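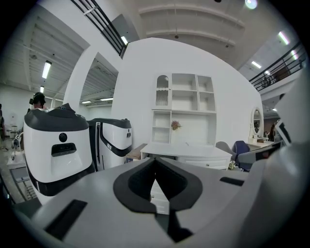 Figure 4-1. Hall view from the wrist camera of the Vurkus hand-held gripper.

Documentation > Data Collection > Field Guides

Fluditard Study Guide
Section 4: Recording Demonstrations with the Hand-Held Gripper
Last revised Apr 30, 2020

4.1 Purpose of this section

The Fluditard study examines whether a robot arm can learn household tasks from recordings made with a hand-held gripper, without the arm being present during recording. The operator carries the Vurkus gripper by its handle and performs the task directly. The wrist camera records video, and the base station records the position of the gripper and the opening of its fingers. The Miranda software later joins these records into a single demonstration.

This section covers the set-up of a recording session in the furnished hall at the Birnano site. Assembly of the gripper is covered in Section 2. Processing on the server is covered in Section 6.

4.2 Before the session

1. Charge the gripper fully. A charged battery supports 45 minutes of recording.
2. Wipe the camera lens with the dry cloth supplied in the case. Do not use alcohol on the lens.
3. Open and close the fingers several times by hand. The movement should be smooth through the full range.
4. Connect the gripper to the base station and start Miranda. Wait until the status line reads READY.
5. Confirm that there is space on the drive for the planned session. A session of 200 demonstrations should be started on an empty drive.
6. Enter the operator code, the hall layout code and the task code. These fields cannot be changed once the first demonstration has been saved.

NOTE: Operator codes are issued by the study office. Names must not be entered in any field, including the comments field.

4.3 Checking the camera view

The policy is trained on the view from the wrist camera, and this view must stay the same from one session to the next. Part of the gripper is always visible to the camera. In Figure 4-1, the gray body takes up the lower part of the view, with the black-rimmed notch at its center and a finger rising at the right.

1. Hold the gripper level at chest height and open the live view in Miranda.
2. Compare the live view with the reference view stored for the same gripper. The notch should fall on the center mark.
3. If the notch is to the left or right of the mark, loosen the camera clamp by a half turn, correct the angle and tighten the clamp again.
4. Save a new check image. Miranda attaches it to the session record.

CAUTION: Do not trim or mask the gripper out of the video. In the first round of the study, policies trained on masked video closed the fingers too early on thin objects. The visible part of the gripper gives the policy a fixed point against which distance can be judged.

4.4 Setting the position reference

1. Stand on the floor mark and hold the gripper still for five seconds.
2. Turn slowly through one full circle. Keep the gripper at the same height throughout.
3. Return to the floor mark and press the side button once.
4. Read the drift value shown in Miranda. If the value is displayed in red, repeat steps 1 to 3.

The position reference depends on fixed features of the hall. Large, plain surfaces offer few such features. When the camera faces the white partition wall, tracking relies mainly on the cubbies, the mirror and the other furniture. Operators should avoid holding the gripper close to a bare section of wall for more than a few seconds.

Ceiling lights may also affect the reference. Long tube lights look much alike to the tracker – one can be taken for another when the gripper is tilted upward. Keep the camera level or pointed slightly down during the turn.

NOTE: If furniture is moved after the reference has been set, close the session and begin a new one. Demonstrations recorded before and after the change must not be stored under the same layout code.

4.5 Recording a demonstration

1. Place the task objects according to the task card.
2. Return to the start position and open the fingers fully.
3. Press the side button once. A single tone marks the start of recording.
4. Perform the task at an even pace. Avoid sudden turns of the wrist.
5. Press the side button again. A double tone marks the end.
6. Mark the demonstration as Complete, Partial or Rejected.

Partial demonstrations are kept. They are used to train the part of the policy that recovers from a missed grasp, and they should not be deleted to improve the appearance of the session record.

CAUTION: Keep the free hand away from the fingers while they are closing.

CAUTION: Maintain a clear distance from any robotic unit in the hall. Do not use the gripper to push, lift or steady a unit.

4.6 Results to date

The set used for the present release holds 605 complete demonstrations. Each trained policy was tested in 100 trials on a fixed arm fitted with the same fingers. Policies trained on demonstrations from several layouts did better in unfamiliar layouts than those trained on a single layout, even when the number of demonstrations was equal. The gain was smallest for tasks carried out on one flat surface.

It is not yet known how far this result depends on the tracking quality described in 4.4. A further round of recording is planned for August, using the procedure in this section without change.

4.7 Ending the session

1. Select Close Session and wait for the file check to finish.
2. Switch off the gripper before disconnecting it from the base station.
3. Return the gripper to its case with the fingers closed.
4. Record any fault in the equipment log, together with the session number.

Continue to Section 5: Reviewing Sessions in Miranda

This site uses cookies to remember your language and document settings. By continuing to browse, you accept their use.

© 2020 Fluditard Study Office, Birnano | Contact | Back to top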